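Nerner Youth Basketball Club Opens Registration for December Holiday Tournament at Aguirre Fieldhouse
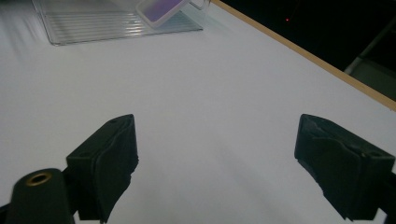

Tomás Baptista remembers his first holiday tournament mostly for how loud it got in the last two minutes of a game his team had no business winning, and he said he hopes a whole new batch of kids will get to hear that same noise this December, when the Nerner Youth Basketball Club brings its winter event back to the Aguirre Fieldhouse.

The club is very happy to announce that registration is now open for boys and girls teams in grades five through eight. Play will run over the first part of the school break, with games starting at 9 a.m. each morning and the last tip-off in the early evening, so that families who drive in from the other side of the county can still get home for supper. Every team is guaranteed at least three games, win or lose, and there will be a consolation bracket with its own trophy - a smaller one, but the players who took it home last winter seemed every bit as pleased with it.

This winter's field will be made up of six boys teams and six girls teams. That is a bigger girls bracket than we have been able to offer before, and we are delighted about it. Drovatik Middle School has already entered both of its squads, and the Zoltau Hornets, who lost last year's boys final by a single basket after leading for most of the night, have let us know they are coming back and would like another try.

The fieldhouse seats 690, and over the fall the old bleachers on the east side were repaired and the scoreboard got a new set of bulbs. Fans who sat through last year's semifinals guessing at the fouls will be glad to hear it!

"We had grandparents, little brothers and sisters, neighbors, all packed in together and cheering for kids they had never met," Baptista said. "I coached against some of those kids the very next week and I still wanted them to do well. I'd love to see the place full again for the girls final, too, which was the best game of the whole thing last year if you ask me."

The entry fee is $30 per player and covers officials, a tournament shirt and a hot lunch on the opening day. Teams may list up to ten players, and coaches should send in their full roster along with a signed permission form for each child. Families who would find the fee hard to manage are warmly invited to speak with their coach or call the club office, and those conversations stay private.

The concession stand will be open for all games, with chili, popcorn and the cinnamon rolls that sold out before noon last time (we are baking more). Parking is free in the lot behind the fieldhouse, and the doors open at 8:15 a.m.

Registration forms are available at the front desk of the Aguirre Fieldhouse and at the Nerner club office. The bracket will be posted in the fieldhouse lobby once all the teams are confirmed.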